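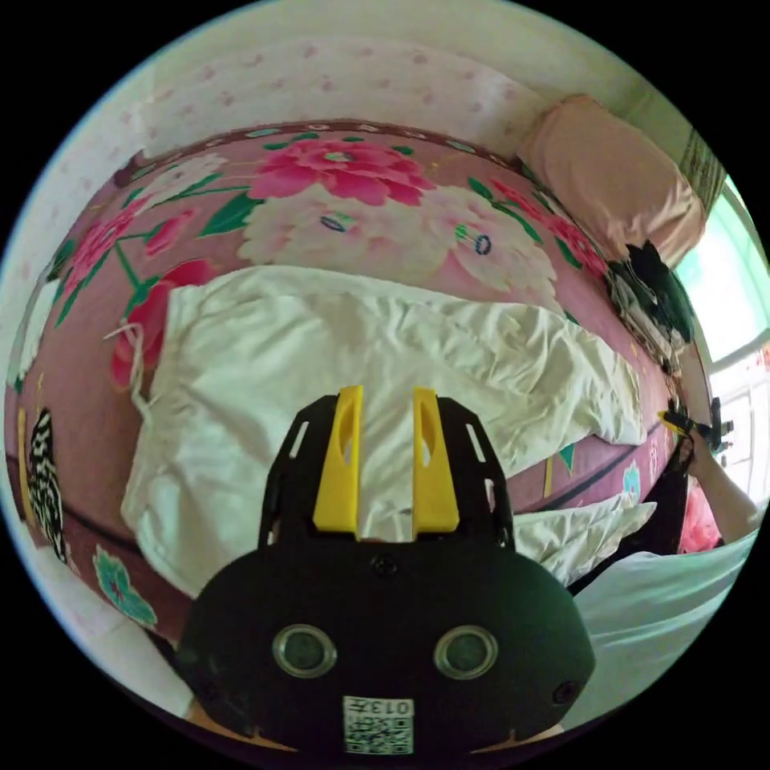

Organic Chemistry II, Handout 6: Conformations and Why Molecules Bother

Welcome back, everyone. Last week we drew a great many flat structures on the board, and I promised we would let them fold up. Today we do that. Please have your model kits out, even if you feel silly using them – I have taught this for years and I still reach for mine.

Start with butane. Look down the bond between carbons 2 and 3 and turn the back carbon slowly. When the two methyl groups point in opposite directions we call it anti, and that is the lowest point on the energy curve. When they are 60 degrees apart we call it gauche, which costs a little under 1 kcal/mol. When they eclipse each other, you are at the top of the hill.

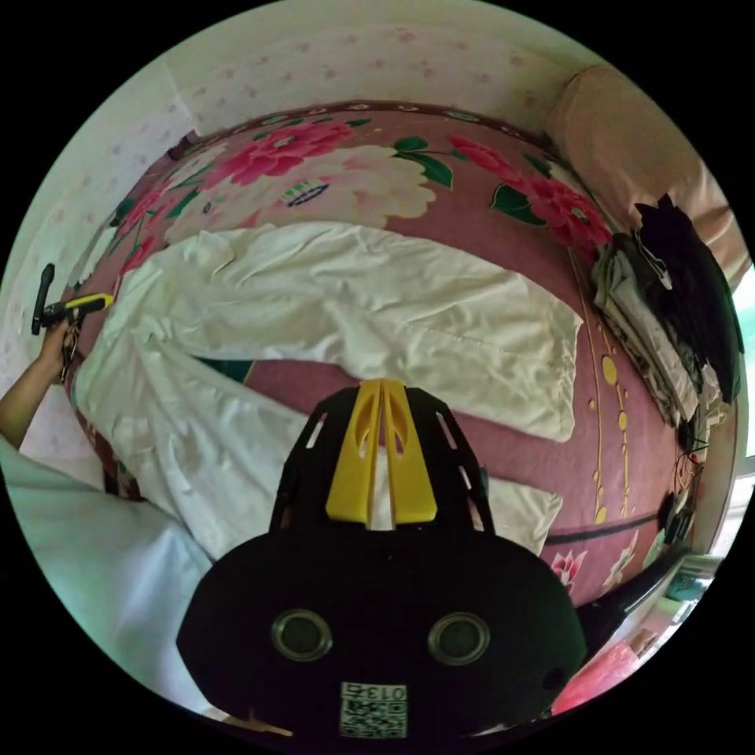
Rings

Cyclohexane has no wish to be flat. It puckers into a chair, where every bond is staggered and the angles are close to what carbon likes. Draw the chair large (please, larger than you think you need!) and put in the six axial bonds first, straight up and straight down, alternating as you go around. The equatorial bonds then lean gently outward.

A methyl group prefers the equatorial position. If it sits axial, it bumps into the two axial hydrogens on the same side, and each bump is really just a gauche butane in disguise. A tert-butyl group feels this so strongly that you will almost never catch it axial.

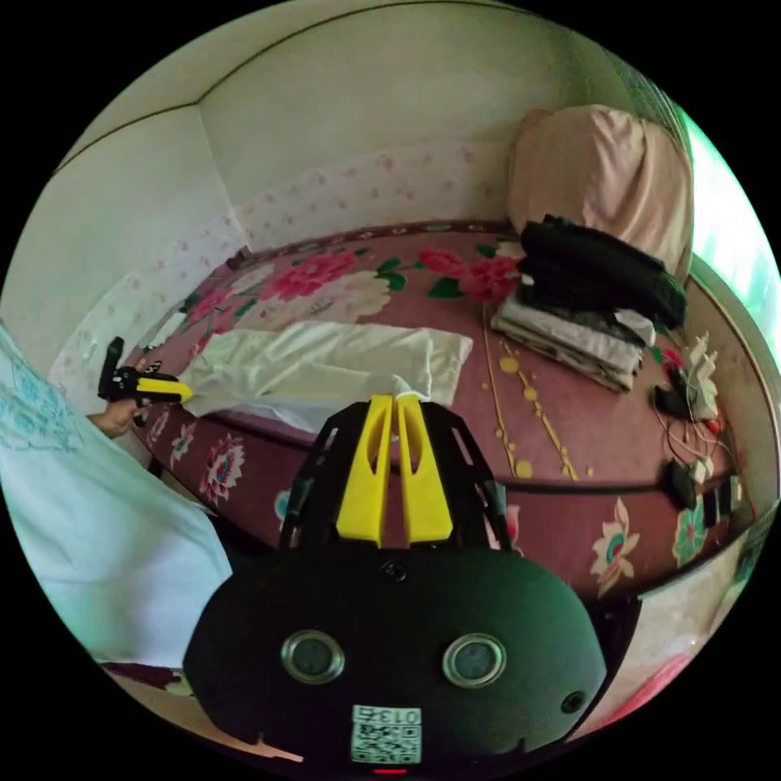 Ring flips are where most of you lose points, so let us go slowly. A flip turns every axial group equatorial and every equatorial group axial, but up stays up and down stays down. Picture a long white garment stretched over a bed between two grippers: if one end is lifted and the other lowered, the cloth takes a new shape, and both ends are still held as before. No bond in the ring breaks either. For Thursday, draw both chairs of cis-1,4-dimethylcyclohexane and tell me which is lower in energy, if either is.

Comments

Solanki: The "draw it large" advice saved my homework, thank you!

Temley: Is the gauche number the same for bigger groups?

Ankit Sisodia: Good question, Temley. It goes up with size, and we will get to a table next time.

Contact Ankit Sisodia | Copyright 2019 | Back to top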